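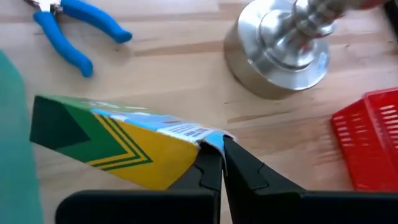

Fig. 1. Cardboard box, partly flattened and creased, on a wooden surface.

Where Does the Cardboard Go? Box Waste on One Shopping Street in Saltcombe
Tarun Bansal
Submitted October 26, 2019

1. Why this topic

My street is behind the shops so I see the recycling cages every morning on the way to the bus. Some mornings full, some mornings overflowing onto the footpath. I wanted to know which shops the boxes come from, and whether they get flattened before they go in. Original plan was to do all packaging incl. soft plastics but that got too big very quickly. Cardboard only.

2. Background

Corrugated cardboard is three layers, two flat liners with a wavy one (the flute) glued in between. The flute is what makes it stiff. Once the flute is crushed the box loses a lot of its strength and you can't really stack on it again, but it can still be pulped. Recycling does shorten the fibres each time round, so mills usually mix in some new pulp.

Things that spoil a load: food grease, wax coatings, being soaked. Tape and staples are mostly OK, they get screened out at the mill. I had this wrong in my proposal, where I said all tape has to come off. Fixed now.

3. Method

Asked the shops on the main strip if I could look at their cardboard at closing time. 24 said yes. A few said no and one never answered my email. I visited each shop once over the October break and wrote down

– number of boxes put out
– flattened or not flattened
– clean, greasy or wet
– what the shop does with it (cage, own bin, gives away, other)

A box counted as flattened if both ends were open and it lay flat by itself. Squashed boxes with the ends still taped went down as not flattened. This caused some arguing with my lab partner but we kept the rule the same all the way through, so at least its consistent.

I also did short interviews where the staff had time. Mostly they didn't.

4. Results

762 boxes in total. The grocer and the bottle shop were well ahead of everybody else, then the two chemists. Cafes put out fewer boxes than I expected, but theirs were the greasy ones.

Overall 70 per cent were flattened. The rest were either whole or just stomped on. Stomped boxes still hold air and they spring back a bit, so the cage fills up early and the next shop leaves theirs on the ground beside it. Then it rains.

The homewares place, Mosari, was the neatest. Everything cut down the seam and tied with string. The manager said the previous owner of the shop got a fine years ago and the habit stuck. Skavell, the shoe shop, doesn't use the cage at all – their boxes go back to the warehouse on the delivery truck.

Oberholzer (bakery) gives its clean boxes to people moving house. There's a stack by the door. I took two for my own desk stuff.

5. Discussion

Main reason given for not flattening was time. Second reason, no knife, or knives not allowed for the younger staff. That second one surprised me. A blunt tape cutter costs very little and would probably do the job, though I haven't tested this so can't claim it.

Shops with the cage straight outside the back door flattened less than shops that had to walk. Maybe because carrying whole boxes is a pain. Small sample, could be chance.

I looked up collection costs but the council page only has household prices. Rang them, got put on hold, ran out of lunch. One shop owner told me she pays over 2,000 dollars a year for her own bin. I haven't seen a bill so treat that as one persons figure.

6. Problems

Each shop only visited once. Delivery days are different, so a shop I saw the day after delivery looks much worse than one I saw before. Should of asked for delivery days first and planned around them. Also no weights. The kitchen scales I brought were useless for anything bigger than a shoebox.

7. If I did it again

Fewer shops, more visits. Borrow a proper luggage scale. Ask about tape cutters in the first interview. And go back to the two chemists, who share a cage and each told me the other one fills it.

Raw tally sheets are in the appendix, page 3 is a bit hard to read (rain).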